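4. The Simulated Tabletop Exercise

4.1 Place in the module

The second half of the Goneck module asks students to move from joint-level control, which they meet in the autumn, to complete pick-and-place tasks. In earlier years this step was taken directly on the laboratory arm. Groups waited a long time for their turn, and many of the faults they met there came from simple mistakes in the task script that could have been found at a desk. The course team therefore moved the first stage of the work into simulation, keeping the laboratory sessions for groups whose scripts had already passed a fixed set of trials.

The exercise was open to all students registered for the module and to members of the Tejada robotics club, who follow the same worksheets without being assessed. In the year reported here, 116 students took part, working in groups of three or four. Supervision was shared between the two authors and the laboratory staff at Cesholm. Emiliano Urquijo prepared the scene files and Fulgencio Alcaraz the marking scheme.

4.2 Software and starting material

Each group received a copy of Tretent, the simulation package used across the department, together with 12 scene files. The scenes share one arm and one gripper. They differ in the room, the table and the objects placed on it. Students were given the position of every object at the start of a trial and were not asked to work from camera input; perception is taught in a separate module and was left out on purpose.

A short script was supplied which brought the arm to a ready position over the table, opened the gripper and closed it again. Groups were expected to replace this script in stages. The worksheet advised them to write the approach movement first, to test it without grasping, and to add the grasp only when the approach was reliable. Not all groups followed this advice – several wrote the full task in one sitting and then spent two sessions looking for the source of a collision.

4.3 Task

The assessed task was to pick up a named object and place it in a named bowl without moving any other object by more than a small set distance. The object and the bowl were drawn afresh for each trial. A group's script was run for 300 trials, and a trial ended either when the object came to rest or after 500 control steps, whichever was sooner.

Scene 7 was the one most often raised in the weekly question sessions. Its difficulty lies in the spacing of the objects. The banana has a canister as a close neighbour, and the rim of the white bowl leaves little room for the fingers on the other side (Figure 3). A straight descent is possible, but a script which approaches at an angle, or which opens the gripper late, is likely to touch one or the other.

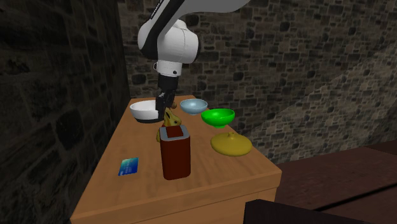 Reading time: 4 minutes

Figure 3. Simulated kitchen tabletop, with the gripper above the banana and beside the white bowl.

Groups dealt with this in different ways. The most common answer was to raise the approach height and to add a waypoint directly above the object, so that the last part of the movement was always vertical. A smaller number turned the wrist before descending in order to bring the fingers into line with the narrower part of the fruit. Both methods were accepted. The flat objects, such as the card and the lid, called for a different approach again, and groups were allowed to leave one of them out of their final submission provided that the choice was explained in the written report.

4.4 Assessment

The mark was divided between the trial results and a group report. The report was required to describe at least one failure in detail, including the step at which it began and the change made to the script afterwards. Markers were asked to give credit for a clear account of a fault even where the fault had not been fully removed. Final submissions closed in April, and groups whose scripts met the pass mark were then given a session with the laboratory arm, as described in Section 5.

Two limits of the exercise should be noted. Contact between the fingers and curved objects is simplified in Tretent, so a grasp which holds in simulation may not hold in the laboratory. Object positions were also given exactly, and students had no occasion to deal with measurement error before their first laboratory session. The second point was raised by several groups in their reports, and a version of the scene files with small position errors is in preparation.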